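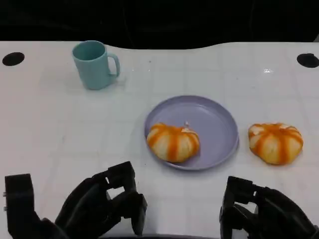 Tea stains in your favorite mug? Baking soda is your best friend! Sprinkle in a spoonful, add just enough water to make a paste, and rub it around with a damp cloth. For old stains, leave the paste on for 15 minutes and go have a snack.

The same paste works wonders on a stainless steel sink (rub with the grain, please) and on the crusty ring around the faucet. I did ours in July and couldn't stop admiring it — my sister thought I'd bought a new one!

For a smelly drain, pour in half a cup of baking soda, then a cup of white vinegar. Let it fizz for five minutes and rinse with hot tap water. Lemon peels down the disposal smell great too, but cut them small.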